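Clambridge food pantry gets ready to move into the old Sezer shoe store

CLAMBRIDGE – After 5 years of making do in a church basement with one narrow staircase and a furnace that likes to announce itself during quiet moments, the Clambridge Community Pantry will open its doors on Atine Street in September, and the people who run it could hardly be happier.

The new home is the former Sezer shoe store, which many residents will remember for its September back-to-school sales and the bowl of peppermints by the register. It has been empty for a while, and the pantry signed a lease on it this spring. The rooms are on street level, so families with strollers and neighbors who use wheelchairs will be able to come straight in from the sidewalk.

"I grew up getting my school shoes in that building," said Tamsin Bright, the pantry's director. "My mother would be tickled to know I have the keys to it now."

The pantry served 3,866 households last year, its busiest yet, and Bright expects the number to climb again once the longer hours begin. Visitors will be able to shop until 7 p.m. on most evenings, which should help folks who work days at the Indasora plant or have a long bus ride home.

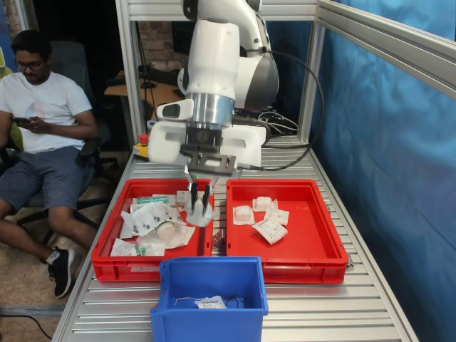
Red plastic bins side by side on a slatted work table.

Donations from the fund drive have reached 54 percent of the goal, enough to pay for a walk-in cooler and new flooring in the back. Shelving comes next, and then a small play corner for children, if the money stretches that far.

Anyone who would like to lend a hand with painting is welcome to stop by Atine Street after 9 a.m. – old clothes are a must, and coffee will be on. The pantry has room for 40 painters in all and asks that children under 12 come with a grown-up. The church basement will stay open on its usual schedule until the move is finished.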